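**Folding a wide sweater so it fits in a drawer?**

posted by prollville_knits, July 2025

I own one enormous knitted sweater and a dresser with shallow drawers. Every method I try ends in a lump the size of a Thanksgiving turkey. It's all raised texture, with a wide ribbed hem and a sequined pocket I don't want snagging on everything else.
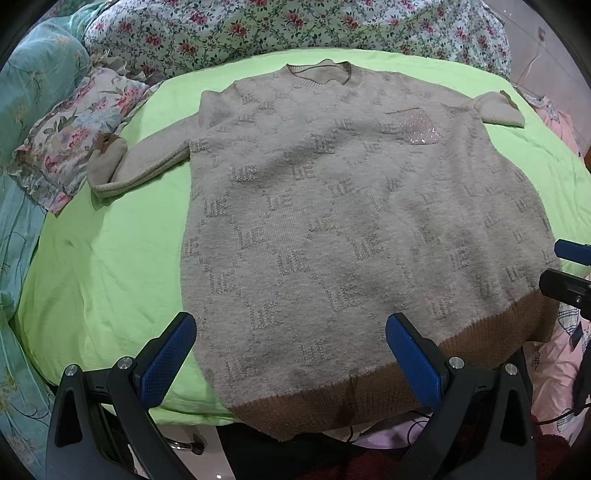 *The sweater, laid out on the bed. Green sheet, no regrets.*

The drawer is 25 cm deep, front to back. Do I fold or surrender?

**korkent_hal**

Hang it.

**drawerperson50**

Please don't hang it, unless you'd like a dress by April. Face down, smooth out the back, sleeves straight across. Fold each side in by a third so the body ends up narrower than the drawer, lay the sleeves down along it, then fold up from the hem twice. The sequins end up inside. Put a cotton pillowcase around the whole thing if you're still worried about snags.

**numby**

I did the above with mine and it took 4 tries. The ribbing fights back. Mine lives on a closet shelf now and we're both happier.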